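Brakaler Bachfreunde: Danke für einen tollen Abend!

11. November 2021

So, ich bin wieder halbwegs ausgeschlafen und muss jetzt endlich ein paar Zeilen zum Laternenabend am Bach loswerden. 50 Leute hatten sich angemeldet, gekommen sind deutlich mehr, und die Suppe war schon vor der Begrüßung fast weg (nächstes Mal koche ich den großen Topf, versprochen!).
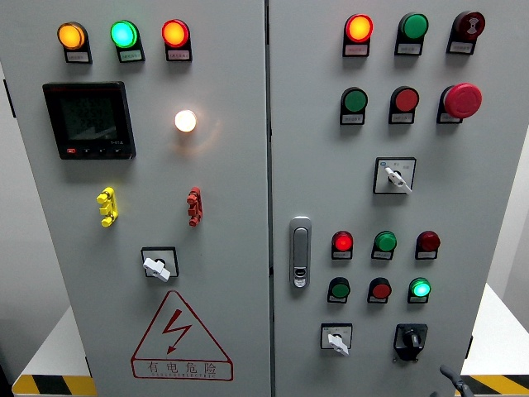
Beim Losverkauf sind 600 Euro zusammengekommen. Das Geld geht komplett in die neue Kiesbank unterhalb der Brücke, damit die Bachforellen dort wieder laichen können. Den Hauptpreis, einen Korb vom Hofladen Hivero, hat übrigens ein Mädchen aus der Jugendgruppe gewonnen und gleich an Ort und Stelle angefangen zu naschen.

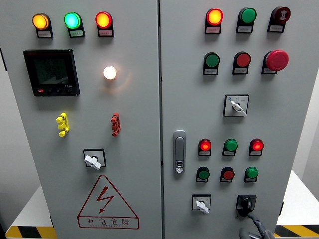

Zwischen Suppe und Kuchen gab es noch einen kurzen Bericht vom Sommer. Wir haben 15 Weiden gesetzt, dazu jede Menge Springkraut gerupft, und am Wehr ist die Fischtreppe wieder frei. Ich hatte danach tagelang Rücken, aber schön war's trotzdem! 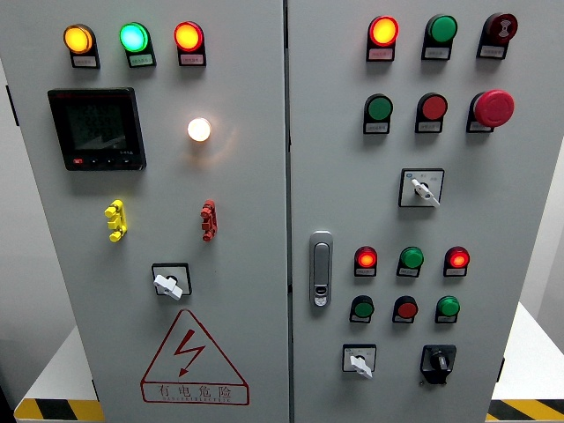
Linke Schranktür mit drei leuchtenden Meldelampen

Im Januar geht es weiter, dann schneiden wir die Kopfweiden an der Jinano-Wiese. Handschuhe und feste Schuhe bitte selbst mitbringen, Sägen sind genug da. Los geht es um 9 Uhr am Parkplatz, und wer danach noch mag, kommt mit auf einen Kaffee.

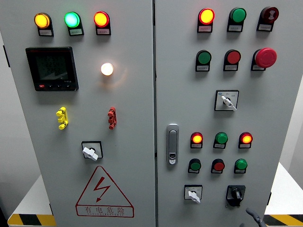 Der graue Schaltschrank mit seinen zwei Türen

Die Mitgliedsbeiträge bleiben wie gehabt bei 3 Euro im Monat. Und falls jemand seine blaue Thermoskanne vermisst: Die steht bei mir in der Küche.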